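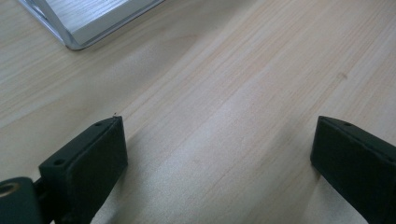
Simone Siqueira wrote in to ask whether a penetrating oil can go over an old lacquer if the surface is sanded lightly first. It can't. Oil has to enter the wood fibers, and any lacquer left in the pores will block it and leave a sticky film. Strip to bare wood or stay with a film finish.

Care and Finishing FAQ
Gretura Hardwax Oil, Clear and Pale

Which surfaces is it for?
Interior bare wood: tabletops, shelves, counters, stair treads. It is not rated for exterior use or for floors with underfloor heating.

What grit should I finish at?
120, then 150. Sanding finer than 180 closes the surface and reduces uptake. Sand with the grain and vacuum before coating.

How much do I need?
One 300 ml can covers a typical dining table with two coats. Open-pored species take more on the first coat.

What is the difference between Clear and Pale?
Clear deepens the color of the wood. Pale contains a small amount of white pigment that offsets the yellowing of light species. Stir Pale every few minutes — the pigment settles quickly.

How long between coats?
Overnight at normal room temperature. In a humid August, allow a full day. Full cure takes two weeks; until then, wipe up spills at once and do not cover the surface.

Why is my table patchy under a lamp?
Excess oil was left on the surface. If it is less than an hour old, buff with a clean cotton cloth. If it has cured, abrade with a fine pad, apply a thin coat and wipe it dry.

Are used rags a hazard?
Yes. Oily rags can self-heat and ignite. Soak them in water and lay them flat outdoors to dry before disposal.

Can I repair one spot?
Usually. Sand along the grain, feather the edges and recoat. Nivaldo Xavier at our Flusirville workshop can advise on deep burns and water rings.

When are orders shipped?
Within two working days. Orders placed after noon on 26th December ship in the new year.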